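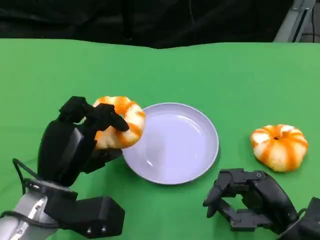
2 September 2023

Rental yield model, Cusham plots. Continued from the previous entry.

Reran the yield sheet with Silviu's revised land prices. The earlier version took the asking price for the two corner plots; this one takes the registered sale price of the nearest comparable. Net yield on the Toma block drops slightly and the ranking of the sites does not change. Kirketti is still last, mostly on service charges.

Inputs now in use:
Plot area, Toma block: 3,000 sq m
Occupancy, base case: 70 per cent
Comparable sales in the set: 29
Void period between lets: 2 months

Occupancy is the weak input. It comes from the letting agent's own returns and covers furnished flats only. Horațiu wants the unfurnished ones kept separate until we have a full year of them. Agreed, although it leaves the Trevgate sample thin. Have put a flag in column H wherever a furnished figure stands in for an unfurnished one.

Exchange rate: the sheet was converting the purchase price at the rate on the day of the offer and the rent at the monthly average. Both now use the monthly average. Old version kept under the previous file name, do not overwrite it.

Archana queried the transfer tax line. She is right that it was applied to the price including fittings. Corrected to land and building only. The error was in the template, so it will be in the Trevgate sheet as well. Darius to check that one and initial the change.

Foreign buyer restrictions: Lucian has the notary's reply on the plots next to the river. Agricultural classification still stands on the northern strip, so a non-resident purchaser would need to go through a company or wait for reclassification. No cost entered for either route yet. Left blank on purpose, please do not fill with zero.

Sensitivity run not finished. The macro stops at the row where the mortgage term is missing. Filled by hand for Toma, still to do for Kirketti.

To do:
Ask the agent for unfurnished lets, monthly, not the annual summary.
Split service charge into lift, cleaning and reserve fund.
Rerun in October once the new registry figures are out.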